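3. Materials and Methods

3.1. Dough preparation

All buns were made from a single lot of bleached, low-protein wheat flour (Stella), bought in one delivery and stored in sealed bins at room temperature until use. The base formula, expressed on flour weight, was water 50%, sugar 6%, shortening 2%, instant dry yeast 1%, and baking powder 0.8%. Salt was left out so that its effect on gluten strength would not be confounded with the effect of resting time. Sugar was supplied by Tatlı and was dissolved in the water before mixing.

The dry ingredients were combined for one minute at low speed in a spiral mixer (Arkico), after which the liquid was added in a steady stream. Mixing continued at low speed until no dry flour remained, and then at medium speed until the dough cleared the bowl. Dough temperature at the end of mixing was held between 26 and 28 °C by adjusting the temperature of the water. Batches that fell outside this range were discarded and remade.

Each batch was divided in two. One half was sheeted at once and the other was rested under a plastic cover before sheeting. Sheeting consisted of 7 passes through a pair of smooth rollers, with the sheet folded in half and turned after each pass. The finished sheet was rolled into a log, cut, and rounded by hand into pieces of equal weight. All rounding was done by the same operator, as earlier trials showed that the tightness of rounding had a visible effect on the smoothness of the skin.

3.2. Proofing

Shaped pieces were placed on squares of parchment and proofed in a humidity-controlled cabinet (Justel) at 35 °C and 75% relative humidity. Higher humidity gave a tacky skin that blistered during steaming, and lower humidity gave fine surface cracks. Proofing was ended by volume. A reference piece from each batch was proofed in a straight-sided glass cylinder marked at 1.6 times the starting height, and the batch was moved to the steamer when the dough reached the mark.

Güler and Rolland have argued that a fixed proofing time is easier to reproduce between laboratories. We did not adopt a fixed time. Rested dough reached the mark sooner than unrested dough in every pilot batch, and a fixed time would have compared buns at different stages of gas retention.

3.3. Steaming

Steaming was carried out in covered pots set on electric bases. The water was brought to a full boil before the tray was loaded, and the control was then left at one setting until the end of the run. Buns were steamed for twelve minutes, after which the heat was switched off and the lid kept in place for a further 5 minutes. Opening the lid at once caused some buns in the pilot trials to shrink and wrinkle, a defect well known to home cooks and commercial producers alike.
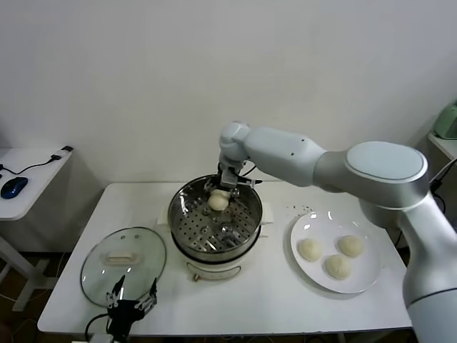

Figure 2. Steamed bun at the perforated tray of a stainless steel steamer pot on an electric base.

Collapse after steaming is usually explained by the rapid drop in gas pressure inside the crumb before the starch network has become firm enough to hold its shape. A second cause is condensed water, which softens the skin wherever it collects. Lids were therefore wrapped in cotton cloth to catch drips. On the underside, the amount of water held against the bun depends on the tray. A tray of the type in Figure 2, punched with rows of round holes, lets steam rise over most of its area, but the metal fitting near the middle interrupts the pattern. Buns were not placed over this fitting during measured runs. Each bun stayed on its parchment square throughout steaming, and the square was peeled off before weighing.

3.4. Measurements

Buns were cooled on a wire rack for one hour at room temperature under a loose cloth. Volume was measured by rapeseed displacement and divided by weight to give specific volume. Spread ratio was taken as the width of the bun divided by its height, with width read along two directions at right angles and averaged.

Firmness was measured on slices cut from the center of each bun, compressed to half their thickness with a flat cylindrical probe. The peak force of the first compression was recorded. Skin color was read at three points on the upper surface and expressed as lightness and yellowness. Points that fell on a blister or fold were moved to the nearest smooth area.

Surface smoothness was scored by a trained panel under daylight lamps on a scale from one (rough, wrinkled, or collapsed) to nine (smooth and even). Samples were coded and presented in random order. Panel training was led by Birsen Karaca and used reference buns prepared to show the main defects at slight, moderate, and severe levels. A total of 220 buns were scored, and each panelist's scores were checked for drift against a repeated reference.

3.5. Data handling

The full data set held 1,423 individual readings across all instrumental tests. Readings were averaged by bun before analysis so that repeated readings on one bun were not treated as independent. The effect of resting was tested with a mixed model in which resting was a fixed factor and batch a random factor. Panel scores were analyzed in the same way, with panelist added as a second random factor. Differences were taken as significant at p < 0.05.

Collapsed buns were kept in the analysis of smoothness but left out of the analysis of firmness, where the dense crumb of a collapsed bun gives a force that reflects loss of volume more than the strength of the crumb itself. The number left out of each treatment is reported with the results. Aminu Nnaji repeated the firmness analysis with these buns included, and the direction of the resting effect did not change.

Moisture content was determined on crumb only, by oven drying to constant weight. Skin moisture was not measured separately. The skin could not be removed without taking an uneven layer of crumb with it, and duplicate values from the pilot work differed too widely to be of use.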